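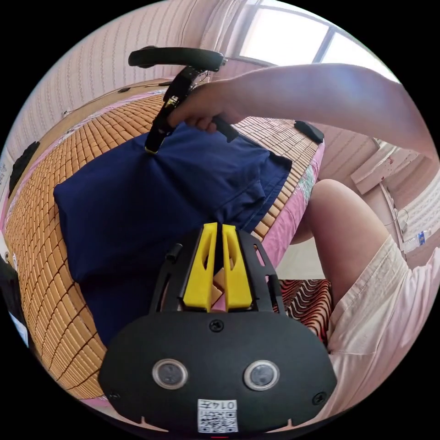 When should a summer mat be changed over? In July at the latest, with a second airing before the bedding is put away.

Residents of Vidham House are asked to clear beds of clothing before the linen round.
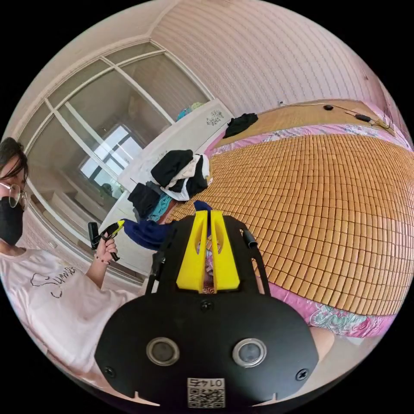 Reading time: 2 minutes

Wardrobes with sliding glass doors should be kept closed during the round – folded garments may be left inside. Each room is allowed 10 hangers.
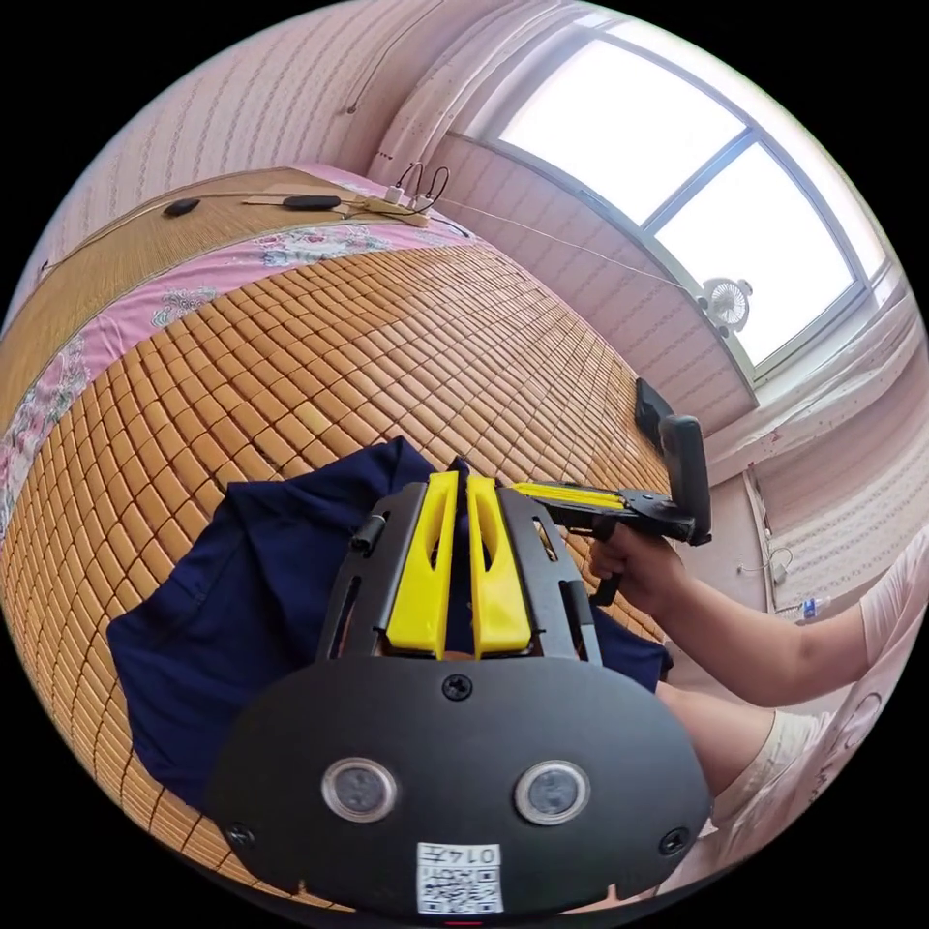
Linen bags are issued by the Vusville office. Dark garments should be bagged apart from pale sheets, and a navy item left on a mat beside a pink floral border is best moved first. Bags are collected by 18 July.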